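Candby wrist kit review: six months of teaching a robot to pick up food

Posted May 25, 2021

I've had the Candby wrist kit bolted to our arm since November and people keep emailing me to ask whether it's worth the money, so I'm going to write it all down once and then point everyone at this page.

Quick version for the impatient: I like it a lot, the software is a bit of a pig, and the training method that comes with it is far better than I expected from something with such a dull manual.

What you get in the box is a small camera that sits at the wrist, a pair of gripper fingers, a bracket, far too many screws (I have a jam jar full of them now) and a licence for the Pretton training software. The idea behind Pretton is simple enough. You guide the arm through a job by hand a number of times, it records what the wrist camera sees along with how the arm moves, and then it learns to do the job from those recordings. Learning from demonstration, in other words, which plenty of labs do already. The bit I wanted to try is what they call the Bíró step, where the software goes through your recordings and gives more weight to the moments when the grip closes or opens, and less to all the boring travelling in between.

I was sceptical! It sounded like the kind of thing that looks lovely in a paper and does nothing on a bench. So I recorded 500 demonstrations over the winter, mostly food going in and out of baskets and bowls, and trained on them twice, once with the Bíró step switched on and once with it off. Same recordings, same arm, same settings otherwise.

Food is a brilliant test, by the way, and I wish more people used it. A plastic block is the same block every time. Pastry has folds and thin bits and one corner that's always fatter than the others, and if you squeeze it too hard you've got crumbs in the gripper for a week.

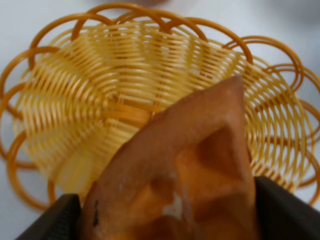 Wrist camera view from the pastry set: fingers closed on the wide end, point up, over the yellow basket.

That view is what the software has to learn from, and you can see why I worried about the basket. The weave is all thin strands and little gaps, the table shows through, and part of the picture is soft and blurry. I thought the fussy background would confuse it badly. With the Bíró step off, it did seem to wander, and I'd get the arm dithering over the rim as if it couldn't decide where the basket stopped. With it on, the dithering was mostly gone. I ran 14 test goes each way with the pastries, all from starting spots that weren't in the recordings. Off, it managed four. On, it managed 10. I know that's a tiny test and I wouldn't hang a thesis on it, but I was grinning like an idiot by the end of the afternoon.

Sándor Győri at Clundside, who has the same kit on a different arm, tried it with bread rolls and got a much smaller gain. His guess is that rolls are easy enough to grab without any help, so there's less for the weighting to fix. Mine is that his demonstrations are tidier than mine (they are, he's annoyingly neat) and so had less dawdling in them to begin with. We're going to swap recordings and find out.

Now the moans. Installing the software took me most of a day, and the error messages are hopeless. The camera can't be refocused once it's fitted, so anything that isn't at the right distance goes a bit mushy. The bracket works itself loose if you run long sessions, and you won't notice until the results go funny, so check it every morning. I'd also love a way to see which moments the Bíró step has picked out. At present you have to take its word for it, and for a research tool that's a proper nuisance.

The fingers have been great, though. They're dark and matt and don't throw glare back at the camera, and they wipe clean with a damp cloth. Greasy food does need wiping off often, or the grip starts to slip.

Would I buy it again? Yes, if you already have an arm and someone patient enough to do the demonstrations. If you only want to move boxes about, save your money and get something simpler. I'll add the results of the swap with Sándor at the bottom of this page once we've got them.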